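Storard Striped Quilted Mattress, Single

Item 704
In stock at Zakville, collection or delivery

The Storard single is our basic mattress for bunk rooms, guest rooms and rented rooms. It has narrow gray-brown and off-white stripes and is quilted on top, with curved seams that make rounded diamond shapes. The stripes hide small marks better than a plain white cover does.

Price: 249
Mattress protector (Essien, sold separately): 54
Delivery in Zakville: included
Delivery elsewhere: ask for a quote

The cover is sewn on and can't be taken off for washing. If the mattress will be used as a daytime seat as well as a bed, order the protector with it. A good share of the ones we sell go to student rooms, where the bed is also the couch, the desk and the place where the snacks get opened.
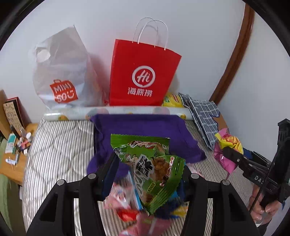

Bedding and Soft Furnishings, Zakville store

Crumbs and spills

Packets of fried snacks and other wrapped food are fine on the surface while they are closed. Once one is open, put a cloth down first. Crumbs settle along the quilting seams and are slow to get out by hand. Use a vacuum with a brush head and follow the curve of the seam. For grease, blot with a dry towel, then dab with a little dish soap in cool water. Do not soak the cover. Stand the mattress on its side until it is dry.

Use and care

Let the mattress air for 2 hours before you make the bed for the first time. Turn it head to foot once a month for the first half year, then every season. Do not fold it. It fits the Drallow slatted base and most other single bases with closely spaced slats.

Returns

Unused mattresses can come back to the Zakville store with the receipt. Protectors can be exchanged only if the bag is still sealed. Orders placed in September may take longer to deliver.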